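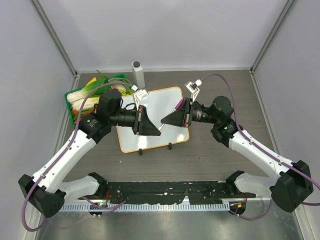
Figure 4. Two-arm cell with the whiteboard on the table and the marker in the right gripper.

4.3 Setting up the drawing task in Olledell

In this section you teach the planner where the board is and how the right arm shall follow a stroke. Sections 4.1 and 4.2 (arm homing, camera check) must be finished before. You need the Olledell console open on the control computer, with both arms in the state READY.

1. Put the whiteboard near the center of the table, between the two grippers. Other objects can stay on the table, but you must register them in step 4.

2. Open the tab Scene and press Capture. The console takes one picture from each wrist camera and from the fixed camera.

3. Select Surface > Find plane. Click on the four corners of the board, always in the same direction. If the plane is drawn in yellow, the fit is weak – move the left arm a little and capture again.

4. Mark each other object as Obstacle. For the cell in Figure 4 these are the basket and the bottle. The planner puts a closed box around each one. Leaves that hang over the edge of a basket are often outside the box, so make the box larger by hand.

5. Set the right arm to Tool: marker and the left arm to Tool: none. Enter the tip length in millimeters, measured from the finger ends to the marker tip.

6. In the tab Motion, set Stroke speed to 25 mm/s and Waypoints to 200. These values are good for a first test.

7. Press Preview. The path is shown on the screen only, the arms do not move. Check that no segment is red.

8. Press Run and keep one hand at the stop button.

Note: The cable of each wrist camera is not part of the collision model. Before step 8, turn the wrists slowly through the planned range and watch that the cable loops stay free.

Caution: Do not change the tip length while a path is loaded. The planner keeps the old value until you press Preview again, and the marker can be pushed into the board.

If the console shows error 676, the two wrist cameras do not agree about the board plane. Repeat steps 2 and 3. Error 89 means that the left and the right arm want to use the same space – set Left arm to Hold and preview again.

Section revised 14 April 2025, H. McPhee. For the stroke file format see 4.4.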